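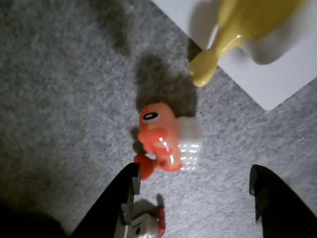

가방 공방 오픈데이, 아무것도 안 살 건데 가도 괜찮을까요?
가도 됩니다. 저도 지갑 닫고 갔고요(나올 때는 열려 있었지만), 입구에서 이름만 적으면 작업실 안쪽까지 다 보여줘요. 판매대는 맨 끝 방에 따로 있어서 그냥 지나쳐 나와도 눈치 주는 사람이 없어요.

자, 그럼 Kolness 공방 다녀온 얘기 시작할게요! 11월에 다녀왔는데 이제야 씁니다. 사진 정리하다가 계절이 바뀔 뻔했네요. Kolness는 버킷백이랑 작은 크로스백 만드는 가죽 브랜드인데, 저는 3년째 여기 버킷백 하나를 거의 교복처럼 메고 다니거든요. 그러니 공방 문을 연다는 메일을 받고 가만있을 수가 있나요. 바로 신청했죠.

오전 10시 타임이었는데 길을 헤매서 5분 늦었어요. 건물 입구가 큰길 쪽이 아니라 세탁소 옆 골목으로 들어가야 나와요. 지도 앱은 자꾸 큰길로 보내니까 가실 분들은 골목부터 찾으세요. 엘리베이터 없이 계단으로 올라가는데 하필 그날 새로 산 앵클부츠를 신고 가서... 네, 뒤꿈치 까졌습니다. 오픈데이에는 납작한 신발 신으세요, 제발.

안내는 Jyoti Dhillon 씨가 해주셨어요. 패턴 담당이라는데 입고 계신 네이비 점프수트가 너무 예뻐서 설명 첫 부분을 반은 놓쳤어요. 첫 번째 방은 가죽 창고예요. 문 열자마자 그 냄새! 새 가방 안쪽에 코 박았을 때 나는 냄새가 방 하나에 꽉 차 있다고 생각하시면 돼요. 올겨울 색은 진한 와인이랑 버터 같은 연노랑, 그리고 이끼색. 저는 와인색에 마음을 뺏겼는데 같이 간 친구는 이끼색 앞에서 꼼짝을 안 하더라고요. 만져봐도 된다고 해서 둘 다 실컷 만졌어요. 같은 와인색이라도 배 쪽 가죽은 흐물흐물하고 등 쪽은 탄탄해서, 가방 바닥에는 등 쪽만 쓴대요. 3년 멘 제 버킷백 바닥이 아직 안 처진 이유를 그제야 알았어요.

두 번째 방은 재단실. 큰 작업대에 가죽을 펼쳐놓고 흠집 난 데를 은색 펜으로 표시한 다음 그걸 피해서 패턴을 올려요. 버킷백 하나에 들어가는 조각 수를 물어봤더니 끈 고리까지 다 합쳐서 생각보다 훨씬 많다며 서랍을 열어 보여주셨는데, 손톱만 한 조각도 있었어요. 이런 걸 떨어뜨리면 어떻게 찾나 싶었어요.

제일 오래 서 있었던 건 세 번째 방이에요. 가장자리 마감하는 곳인데, Botond Bodnár 씨가 가죽 단면에 색을 바르고 말리고 사포질하고 또 바르는 걸 보여주셨어요. 말씀이 별로 없는 분이라 다들 숨죽이고 손만 봤어요. 누가 몇 번 바르느냐고 묻자 "매끈해질 때까지요" 하고는 끝. 멋있었어요! 저한테도 자투리 가죽을 하나 주셔서 발라봤는데 색이 옆으로 다 넘쳐서 망했고요. 그 자투리는 지금 키링으로 만들어서 달고 다닙니다. 삐뚤빼뚤해도 제 거니까요.

아쉬운 점도 좀 쓸게요. 한 타임에 사람을 너무 많이 받았어요. 복도가 좁아서 방 하나에서 다음 방으로 넘어갈 때마다 패딩끼리 비비면서 지나가야 했고, 뒤쪽에 서면 설명이 잘 안 들려요. 코트 맡길 데도 없어요. 안은 꽤 더운데 말이죠. 저는 니트까지 입고 가서 마감실에서 땀을 흘렸어요. 얇은 셔츠에 겉옷 하나 걸치는 정도가 딱 좋겠더라고요. 그리고 금속 장식 만드는 과정은 못 봐요. 버클이랑 고리는 Fetaso라는 업체에서 받아온다고 해서 완성품만 구경했어요.

마지막이 문제의 판매대예요. 샘플백이랑 색이 단종된 것들을 내놨는데, 와인색 미니 버킷이 195유로. 정가가 300유로니까 제가 얼마나 흔들렸는지 아시겠죠? 안쪽 주머니 박음질이 살짝 비뚤어서 샘플로 빠진 거래요. 매장에서는 볼 수 없는 짧은 손잡이 버전이라는 말에 넘어갔습니다. 친구는 이끼색 카드지갑 2개를 샀어요. 하나는 동생 준다더니 아직도 둘 다 자기가 쓰고 있어요. 카드 결제 되고, 교환이나 환불은 안 되니까 지퍼는 꼭 그 자리에서 끝까지 여닫아 보세요. 제 앞에 계시던 분은 지퍼가 걸리는 걸 발견해서 다른 걸로 바꿔 가셨어요.

집에 와서 바로 메봤는데, 검정 롱코트보다는 회색 트위드 재킷에 훨씬 잘 붙어요. 크기는 휴대폰, 립스틱, 반지갑까지 들어가고 장갑을 넣으면 입구가 안 조여져요. 그래서 장갑은 그냥 주머니에 넣고 다녀요.

다음 오픈데이는 봄이라고 들었는데 날짜는 아직 안 나왔대요. 메일링 신청해두면 공지보다 먼저 알려준다고 하니 관심 있으신 분들은 해두세요. 참, 수선도 그날 접수받아요. 저는 몰라서 어깨끈 해진 버킷백을 집에 두고 갔거든요. 봄에는 그거 들고 다시 갑니다, 이번엔 운동화 신고요!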